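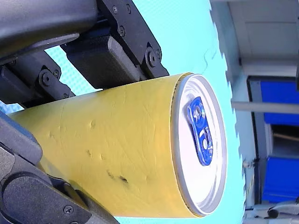 Progress report to the Clelter Fund, small equipment grant
Project: can handling cell, Gwynne workshop
August 8, 2021

Hello again, and thanks for being patient with me over the last report, which went out with the wrong spreadsheet attached. The right one is with this one. I checked twice.

Short version: the cell runs, the gripper has been apart and back together more often than I'd planned, and we have money left in the parts line. The long version follows, and I'm afraid it's mostly about screws.

Where we were

When I last wrote, the arm was bolted down, the Sorketti gripper had just gone on, and I was very pleased with myself. It could pick up a can, turn it on its side and hold it there with the lid facing out for the lid check. Then I left it cycling over a long lunch and came back to a can on the floor. And another one under the bench.

I spent a couple of days blaming the grip force. I turned it up, which stopped the drops and started denting cans, so I turned it back down and had the drops again. You can probably guess how much I enjoyed that week.

What was wrong with it

The upper finger had play in it. If I held the tip and wiggled, I could feel the pad block rocking a tiny bit before the linkage took up the load. With an empty gripper you'd never notice. With a can clamped sideways, the pad was landing on one edge and the whole grip was uneven.

So off came the upper finger. The flat plate next to the pad is held on with hex-socket screws, and two of them weren't much more than finger tight. The pivot screw at the slotted arm had backed out as well. I'd tightened all of these myself on the day it went on, so this one's on me: I did it by feel, with the short arm of the key, and no threadlocker anywhere.

What I did, in order:

Took the upper finger off and cleaned out every thread.
Put medium threadlocker on the plate screws and the pivot screw.
Torqued the lot with a proper driver (borrowed at first, then bought, see the money section).
Drew a paint pen line across each head so I can see at a glance if one has moved.
Did the same on the lower finger, which was fine, but I had the driver in my hand.
Re-zeroed the gripper and taught the open and closed positions again from scratch.

The re-zeroing took longer than the rest put together. The manual wants the fingers closed on nothing, then closed on a gauge block, then closed on nothing again, and if you skip the last one it accepts your numbers happily and they're wrong. I skipped it the first time through.

How it's running now

Much better! I ran 3,733 picks between putting it back together and sitting down to write this. We had 11 faults in that lot. Most of those were the arm stopping when the can wasn't sitting properly in the infeed, so the gripper closed, found nothing where it expected something and quit. I'm fine with that. Two were real slips, both on the same can, which I'll get to.

Grip force is set at 80 on the controller's own scale, well under where I had it when I was denting things. I haven't touched it since the rebuild and I don't intend to.

The test cans

We're still using the same small batch of plain yellow cans with the blue pull tabs for all the soak testing, and they look it. The finish is scratched, there are dents, there are brown scuff marks that won't wipe off. I had a tidy-up planned where I'd throw them out and start fresh, and I've changed my mind. A beat-up can is a harder test than a new one, and I'd like to know how the pads cope with a bit of damage before we put anything through the cell that we care about.

That said, one can has been retired. It had a flat spot right where the upper pad lands, and that's the one that slipped both times. It now holds pencils. (It's had its lid cut off, before anyone asks how.)

The lid check wants the tab lying flat. If a tab has been lifted even a little, the check fails the can, and so far it's been right every time I've tried to catch it out. I'd like to do that more carefully with a decent number of lifted tabs, and that's down for the next stretch.

Looking after it

I've written up a weekly routine and taped it inside the cabinet door. It isn't long. Look at the paint lines. Wiggle each fingertip by hand with the power off. Wipe the pads with a dry cloth. Check the cable where it leaves the wrist. Blow the dust out of the linkage, gently, from the side. It takes less time than making coffee, and I've managed to do it each week so far, although one of those was at nine at night.

The pads themselves will be the first thing to wear. They still look good to me. I've marked one with a date and I'm leaving the other alone, so when they do go I'll have something to go by.

Money

You gave us room for spares and I've been careful with it. The order to Werden came to $427 with shipping. It covered a set of pads, a bag of the hex-socket screws in both lengths, a new pivot screw and the torque driver. The pads came in the wrong size and Werden swapped them without a fuss, though it cost us two weeks. Nothing else has been spent from the parts line in this period. I would like to move a bit of what's left over to a second gauge block, and if that needs a form from your side, send it over and I'll fill it in.

What's next

I want to get the infeed guide sorted, as that's where nearly all the stops come from. The left rail is bent slightly and I've been putting up with it. After that comes the lifted tab testing, and then a long unattended run, with a proper log, which I've been putting off until I trusted the screws.

The next report is due in December. If you'd like to come by Gwynne before then and see it go, you're very welcome, just give me a day's warning so I can find the spare safety glasses. Parking is around the back.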